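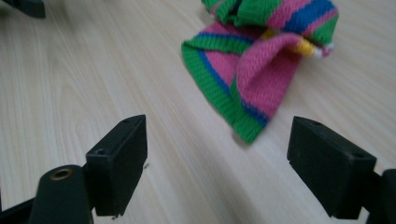 Paid testers wanted: Eltetach hand-held gripper kit, Bustos

Grusley is looking for 15 people with steady hands and low expectations of glamour to try out the Eltetach kit before it goes on sale. You will pick up soft things with a pair of grippers, put them down somewhere else, and tell us what annoyed you. If you have ever folded laundry while wearing oven mitts, please mention it in your application.

What the kit is

Eltetach is a pair of grippers you hold, one per hand, with the software to record what they do. The recordings are used to teach robot arms the same chore. Our customers are small labs and workshops that would like a robot to sort clothes and have found that robots, left to themselves, have no opinion about sleeves. The kit comes with a manual of 126 pages, which we are also testing. Bring a pencil.

What you will do

Sessions last two hours and take place at our workroom in Bustos. You sit or stand at a table and handle clothing, mostly small knits: pick up, flatten, fold, move into a basket, start over. Between rounds you fill in a short form on grip, weight, cable length and how your wrists are doing. There is a box at the end for remarks. Past testers have made full use of it.

We pay $43 per session, at the end of the session. Parking is free and the coffee is priced accordingly. 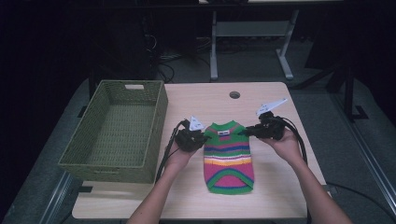

One tester from the March round wrote that the grippers were fine once she stopped trying to be fast, that the cables wanted to be in every fold, and that she had never before held a grudge against a collar. She also asked whether we could make the triggers lighter. We have, and would like to know if we overdid it.

Who we want

Adults with the use of both hands for light work. Left-handed people are especially welcome; the last round had far too few of them, and the left gripper has had an easy life. No technical background needed. If you do have one, we ask that you save your redesign for the remarks box.

You should be comfortable repeating the same small task many times without anyone clapping. You should also be willing to say "this is bad" to the people who built it. They will be in the room. They have been spoken to about their faces.

Who we can't take

Anyone employed by a company selling a competing kit, and anyone who took part in our Gralalier trial, which used the same garments. You know them too well by now.

The small print, at normal size

We record the motion of the grippers, video of the table and your hands, and sound only if you agree to it. You may stop at any time and will still be paid for the session. You don't get to keep the kit. You don't get to keep the sweaters either, and yes, people ask.

To apply

Send a few lines to the Eltetach desk at Grusley by 22nd September. Tell us which hand you write with, when you are generally free, and the most irritating piece of clothing you own. A résumé is not required and will not be read.

Contact | Privacy | © Grusley, Bustos. All rights reserved. | Back to top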